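The Cadley Folding Screen, Five Months In

I have wanted a folding screen since I was a girl. My grandmother kept one in the corner of her bedroom, and I thought it was the most glamorous thing a person could own, right up there with a fur stole and a telephone in the bathroom. So when my husband and I moved into our current place, which is basically one long room with a kitchen at one end and a bed at the other, I knew exactly what I was going to do about it. He wanted a wall. I wanted a screen. You can guess who does the shopping in our house!

I ended up with the big Cadley floor screen, the woven one, and I've had it long enough now that I feel all right telling you what I think of it. A couple of you asked after I mentioned it in April, and I'm sorry it has taken me this long to write back properly.

First, the box. It is heavy. The label said 44 pounds, and I believe every one of them. The driver was kind enough to bring it up to our landing, but from there it was me and a bath towel, sliding it along the floor a foot at a time. If you have a bad back, wait for help. I didn't, and I was sorry for the rest of the week. The packing was very good, I'll say that, with thick cardboard corners and a foam sheet between each panel, and there wasn't a scratch or a snag anywhere when I got it open.

There is almost nothing to put together. The panels come already hinged, and all you do is screw in the little feet, two to a panel. The instructions are one sheet of paper with a drawing on it and a phone number. One of my feet wouldn't thread straight no matter how I held my tongue, so I called. I got a very patient woman who had me back the screw all the way out, rub a bit of candle wax on it, and try again. In it went. I've used that trick on a drawer pull since.

Now, how it stands. You have to zigzag it. I know that sounds obvious, but I spent the first evening trying to get it nearly straight so it would cover more of the room, and it swayed every time I walked past with the laundry. Once I gave in and folded it more sharply it settled right down. The trouble is that you lose a good deal of width doing that, so if you are measuring your space with the panels flat (as I did) you will come up short. The tag says 64 inches high, and that's plenty to hide an unmade bed from anybody sitting on the sofa. It won't hide it from my brother-in-law, who is very tall and also nosy.

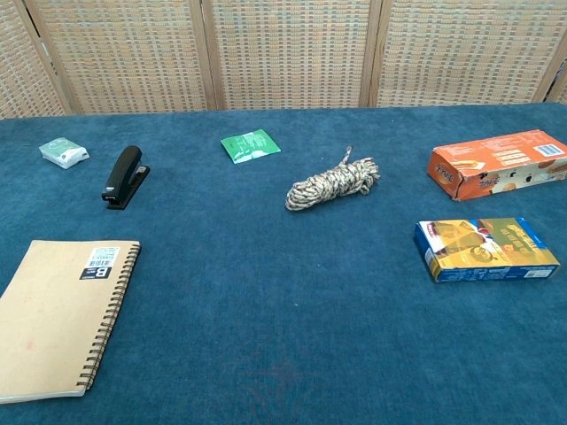

The light was what surprised me most. I had worried that a screen would make the sleeping end feel like a closet, and it doesn't. A solid panel would have blocked the morning sun completely, but the weave on mine lets a soft glow come through, and around seven o'clock it is really lovely to lie there and look at it. At night it works the other way. If my husband is up late reading with the lamp on, I can tell, but it doesn't keep me awake. You can't see through it in any way that matters. You might see somebody's shape moving if they are standing right behind it with a bright light on, so change your clothes accordingly when you have company.

Sound is another matter. It does nothing at all for sound. I could hear him turning pages. I could hear the refrigerator. If you are hoping to take phone calls behind one of these while somebody watches television, please save your money and buy a door.

Cleaning took me some trial and error. Weave holds dust, there is no getting around it, and ours is near the kitchen so it holds a little bit of everything else too. A feather duster just pushes it in deeper. I had the best luck with the soft brush on the vacuum, lowest setting, going top to bottom, and then a barely damp cloth on the posts. Do not use furniture spray. I tried one in a corner down near the floor, and it left a shiny spot that I can still find when I go looking for it.

My friend Ginette Baudry bought the Olent screen the same month I bought mine, so we have had a fine time comparing. Hers is paper, and it is prettier than mine, I'll admit it. It is also so light that she moves it with one hand. But her cat put a paw through the second panel before the week was out, and she has been patching it with rice paper and paste ever since. I don't have a cat. If you do, I'd think hard about either one, because weaving must look an awful lot like a scratching post.

My complaints are small. The hinges squeaked until I put a drop of sewing machine oil on them. The felt pads under the feet came unstuck almost right away, and I replaced them with the thick kind from the hardware store. And I do wish it came in a darker color, although I've grown fond of this one.

Would I buy it again? I would, yes, and I might get a second one for the window end if they ever put it on sale — don't tell my husband. If you need real privacy or any kind of quiet, get the wall. For breaking up one long room so that it feels like two, it has been worth the money and the sore back. I'll be happy to measure anything for you if you leave a comment, just tell me whether you want it folded or flat.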